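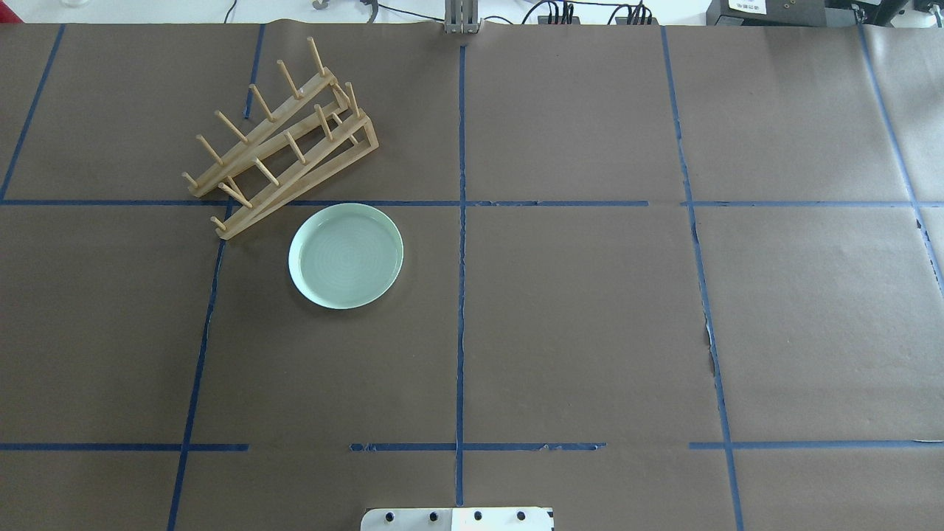

The Great Plate Amnesty

Every shared kitchen has a shelf of dishes that belong to no one in particular, and the one at the Goltalville Community Hall has grown into a small museum. Since the spring potluck it has taken over the cupboard by the back door, most of the windowsill, and the top of the refrigerator, where the casserole dishes go to be forgotten at a height.

So we are holding an amnesty. Through the end of August you may walk into the hall kitchen any time after 9 in the morning, pick up whatever is yours, and leave without explaining yourself. No forms. If you happen to pick up something slightly nicer than what you brought, I'm not going to chase you down Arnaud Street about it. I have a bad knee and I've made my peace.

Anything left at the end of the month goes to the rummage table, where you will have the chance to buy back your own gravy boat at a fair price.

A word on how we got here. The hall has been feeding people since it opened, and the old kitchen book, which lives in the drawer with the birthday candles, shows the same trouble on nearly every page. "Who took the good ladle" is written there in three different hands over what looks like three different decades. Someone has answered underneath, in pencil, "You did, Fran." I don't know who Fran was. I think about her more than I should.

The trouble got worse when we stopped using paper plates, a decision I voted for and still support on the days I'm not on dish duty. Real plates are heavier, prettier, and better for the landfill. They also need to be washed, dried, and put somewhere, and each of those steps turns out to be a matter of deep personal belief.

Take drying. There are people in this town who will share a pew, a fence line, and a snowblower with you, and who can't stand to watch you lay a wet plate flat on a towel. The towel faction says racks take up the whole counter. The rack faction says the towel has been there since the pancake breakfast and ought to be retired with honors. My own view is that plates should stand on edge with a finger's width between them and be left alone, and that anyone who follows behind me with a damp cloth to "help" is putting the water back on.

If you use the rack, load it from the back. Big plates first, saucers toward the front, bowls tipped so they don't hold a puddle. Knives go in the cup with the handles up. Wooden racks want a rinse and a wipe at the end of the night and a few hours somewhere with moving air, and once in a while a little mineral oil on a rag. They don't want to live in the cabinet under the sink, where the last one spent the winter and came out smelling like a boathouse.

Hanane Tawfik has run the soup lunch for longer than the current stove has been with us, and she labels everything. Masking tape on the bottom, name in marker, done. She has never lost a dish. She did once lose a lid, and it came home inside a week, looking ashamed of itself. I asked her for some advice to pass along and she gave me this: "Write your name on it before you fill it, because you won't turn it over after."

I have tested this. She is right, and the stain on the hall carpet is coming up nicely, thank you for asking.

Some housekeeping while I have your attention. The Clistesine Garden Club is borrowing the kitchen for its jam day and has asked for all four burners and the long counter. Please don't leave anything soaking the night before. "Soaking" has become a very broad word in this building. A pan that has been soaking since the previous event is a pan you are hoping somebody else will wash.

The Fakis family has kindly offered us a set of dinner plates, service for 30, left over from their restaurant. We currently own 22 that match, plus a great many that have opinions. The new ones are plain white and stack properly, which I'm told is exciting, and I was surprised to find that I agreed. They'll go on the middle shelf. The middle shelf is therefore closed to cake tins, jigsaw puzzles, and the box marked "misc. cords" that has been there since I joined.

That leaves the old mixed plates. Several of you have asked that they not be thrown out, and they won't be. The one with the rooster stays, along with the blue set with the chipped rims that came from the old school. The souvenir platter that says 1672 on the back can stay too, though its owner's theory about the date has been heard in full at two potlucks, and I'd remind him that it also says it's safe for the dishwasher.

To sum up the rules as they stand on the refrigerator door: wash it, dry it however your conscience allows, and put it back where you found it, or at least where a reasonable person might look. Take home what you brought. If you find a medium glass dish with a red plastic lid and a crack in one handle, it's mine, and I would like it back before the harvest supper. There was half a lasagna in it when I last saw it. I'm not asking about the lasagna.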